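Plunden Women's and Girls' Hockey Association
Progress report to the Irnora Community Sport Fund
Player and Goalie Development Program, report period ending in November

This report covers the first half of the grant term. It follows the headings in the reporting guide, with the budget narrative placed after the program sections as requested.
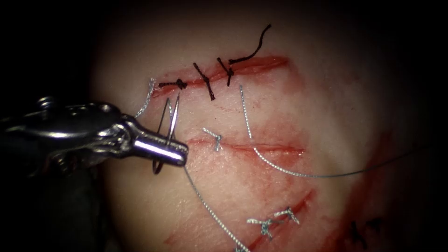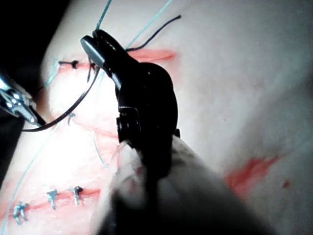
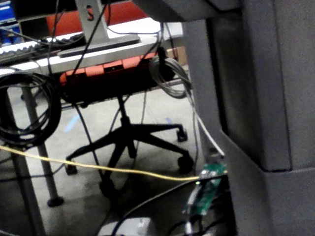
1. Purpose of the grant

The Fund awarded the Association support for a program of on-ice instruction, goalie coaching, and equipment assistance at the Plunden and Lololcombe arenas. The grant agreement names three results: more regular instruction for players in the recreational divisions, a dedicated session for goalies, and a loan stock of protective equipment for players who are new to the game. The agreement was amended once, before the season began, to move the goalie session from Plunden to Lololcombe. No other change has been made to the scope of work.

2. Player instruction

Skills clinics began on schedule. Each registrant in the recreational divisions receives four hours of on-ice instruction per half season, divided between skating and puck control. Full equipment is required at every clinic, including the skating portions. Two players who arrived without neck guards were not permitted on the ice and were offered places in the next clinic; both attended.

The Lololcombe clinics filled before the registration deadline. The Plunden clinics did not. The early ice time at Plunden, which begins at 6:45 a.m., was the only block the arena could offer at the subsidized rate, and families with school-age players found it difficult. The Association has asked the arena for a late afternoon block in the second half of the term and has been placed on the list for cancellations. If no block is released, we propose to combine the two youngest groups and run them at Lololcombe.

Instructors reported that the written lesson plans supplied at the start of the season were too long for a one-hour session. The plans have been shortened and reissued. Drills for backward skating now come earlier in the sequence, and the full-ice scrimmage has been replaced with cross-ice games for players in their first year.

3. Goalie development

The goalie session runs in the afternoon, directly after the second skills clinic, so that goalies may take part in both. Seven goalies are registered. This is the largest group the Association has had in the recreational divisions, and it has allowed every team but one to begin the season with a goalie of its own. The remaining team is sharing with the Frade club under a written arrangement that expires at the end of the regular season.

Progress has been steady in positioning and recovery. Rebound control remains weak across the group and will be the focus of the next block. The instructor has also asked that shooters be scheduled in advance. In the first weeks the session relied on whoever remained after the clinic, and on two occasions there were too few shooters to run the planned drills. A rotation is now in place, with each team supplying shooters in turn.

4. Equipment loans

The loan stock was purchased in full before the first clinic. It consists of helmets with cages, shoulder and elbow pads, shin guards, hockey pants, gloves, and two sets of goalie equipment. Skates and sticks were excluded under the terms of the grant. Families sign for each item and return it at the end of the season, and a deposit of $25 is waived on request.

Demand has been highest for the smaller sizes. Adult sizes have moved slowly, and part of that stock is still on the shelf at Plunden. With the Fund's agreement, the Association would like to exchange the unopened adult pants and gloves for youth sizes. The supplier has confirmed that it will accept them, less a restocking fee, which the Association would pay from its own funds.

Helmet certification dates were checked when the stock was received and will be checked again before the second half. One cage was found to have a bent clip and has been withdrawn.

5. Insurance and registration

All registrants in the program hold current player insurance. Late registrants caused some delay at the beginning of the season, as proof of coverage arrived separately from the registration form and had to be matched by hand. Beginning with the second half, no player will be placed on a roster until both documents are on file — a rule that already applies in the competitive divisions.

6. Budget narrative

Spending to date is within the approved budget in every category but one. Ice rental exceeded its half-year allocation by $400, owing to the higher hourly rate at Lololcombe. The overage has been covered from registration fees and is not charged to the grant. Instructor fees are slightly under budget because one clinic was canceled when the ice plant at Plunden was out of service; that clinic will be made up in the second half.

A balance of $1,000 remains in the equipment line. The Association requests approval to carry this amount forward for replacement straps, cages, and a third set of goalie leg pads. A quotation is attached to the financial statement.

7. Plans for the second half

Clinics will resume after the holiday break on the same pattern, subject to the ice request described in section 2. The Association also intends to hold a joint practice day with the Frade club, open to all recreational players and goalies, at no charge to the grant. Registration forms for the day will be issued with the January schedule.

Items requiring a decision from the Fund are as follows:

Exchange of adult equipment for youth sizes (section 4)
Carry-forward of the equipment balance (section 6)
Permission to combine the two youngest groups at Lololcombe, should it become necessary (section 2)

A reply on the equipment exchange before the break would be appreciated, as the supplier's return period closes shortly afterward. Attendance sheets and the financial statement accompany this report.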